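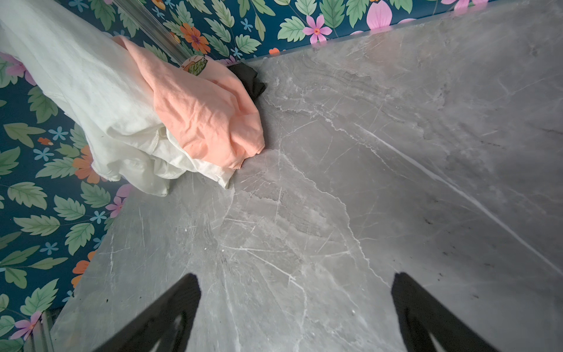

Les fiches commerciales des plans de travail mentionnent presque toujours l'épaisseur et le coloris, rarement la classe de résistance à la rayure, et jamais les conditions dans lesquelles celle-ci a été mesurée. L'acheteur compare donc des décors. Sur un gris marbré à veines blanches, de fines rayures et quelques petites taches sombres se perdent en partie dans le dessin, ce qui rend l'examen visuel en magasin peu instructif : une surface très veinée pardonne davantage qu'un uni, à résistance égale. Le décor renseigne sur le goût du fabricant. Il ne dit rien du comportement du matériau sous une casserole, un couteau ou un détergent alcalin.

Je défends ici une thèse limitée : la garantie affichée ne devrait plus tenir lieu d'information technique. Elle relève du droit et de la stratégie commerciale. La durabilité relève de l'essai. Les deux grandeurs sont confondues dans les catalogues, et cette confusion profite à celui qui rédige les conditions générales.

Le cas de Fendeo est représentatif. Sa documentation de juin annonce une garantie longue sur la gamme intermédiaire, puis exclut, dans les dernières pages, les chants, les joints, les découpes d'évier et les dommages liés à l'humidité. Or ce sont les chants, les joints et les découpes qui cèdent en premier dans une cuisine occupée. Le panneau courant, loin de l'eau et des chocs, vieillit peu. Garantir la partie qui ne casse pas n'engage à presque rien.

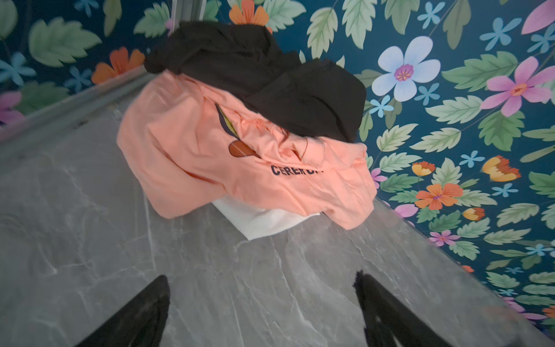
Les exclusions ne sont pas illégitimes en soi. Un fabricant ne maîtrise ni la pose ni l'entretien, et il serait absurde de lui imputer un joint de silicone mal lissé. Mais la réponse adéquate consiste à publier des valeurs par composant, avec la méthode, le nombre d'éprouvettes et la dispersion. Dronano le fait partiellement : sa notice donne une température de contact de 90 degrés, sans préciser la durée d'exposition ni la masse de l'objet posé. Une température sans durée n'est pas exploitable. Le même chiffre peut décrire un contact de quelques secondes ou un palier prolongé, et l'écart entre les deux situations est celui qui sépare une surface intacte d'un stratifié décollé.

La dispersion est l'autre lacune. J'ai dépouillé les retours du service après-vente de la coopérative Figueroa, qui distribue plusieurs marques et conserve ses dossiers sous une forme cohérente. Sur 1 751 plans posés, 107 ont donné lieu à une réclamation pour gonflement, dont 29 sur une seule référence. La moyenne, prise isolément, paraît acceptable. Elle masque un défaut concentré, probablement lié à un lot de colle ou à un usinage de chant, que l'acheteur n'a aucun moyen d'identifier. Un taux global par marque aurait été rassurant et faux. Un taux par référence aurait été utile.

On objectera que le public ne lit pas les tableaux. L'argument est faible. Le public ne lit pas davantage les normes électriques, et personne n'en conclut qu'il faudrait cesser de les appliquer. Les données techniques servent d'abord aux prescripteurs, aux poseurs, aux bailleurs et aux experts d'assurance, dont les choix finissent par orienter l'offre. Il suffit qu'une fraction des intermédiaires consulte les valeurs pour que les références médiocres deviennent difficiles à écouler. 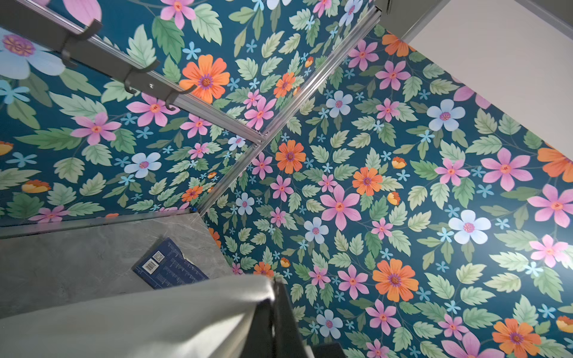 L'objection du coût est plus sérieuse. Tester chaque décor dans chaque épaisseur est hors de portée d'un petit fabricant, et une obligation uniforme favoriserait les groupes déjà équipés d'un laboratoire. La solution praticable est l'essai par famille : même support, même résine, même procédé de pressage. Le décor imprimé n'intervient que marginalement dans la tenue à la chaleur et à l'humidité, à l'exception des finitions très mates, qui méritent un essai séparé à l'abrasion. Taltik procède ainsi et publie un tableau par famille, assez sobre, avec la date de l'essai et le nom du laboratoire. Le document tient sur deux pages.

Reste la question de la réparabilité, que les garanties traitent par le silence ou par le remplacement intégral. Remplacer un plan entier pour un chant ouvert suppose de déposer l'évier, parfois la crédence, et de jeter un panneau dont la plus grande partie est saine. La disponibilité de chants de rechange, sur une durée annoncée, serait un indicateur plus pertinent que l'allongement de la garantie. Elle est vérifiable, peu coûteuse, et elle modifie la conception du produit en amont : on ne colle pas de la même manière une pièce destinée à être changée.

Dans l'immédiat, un acheteur peut demander par écrit la durée associée à la température indiquée, la liste des composants exclus et la référence du chant. L'absence de réponse devrait être notée sur le devis comparatif, au même titre que le prix.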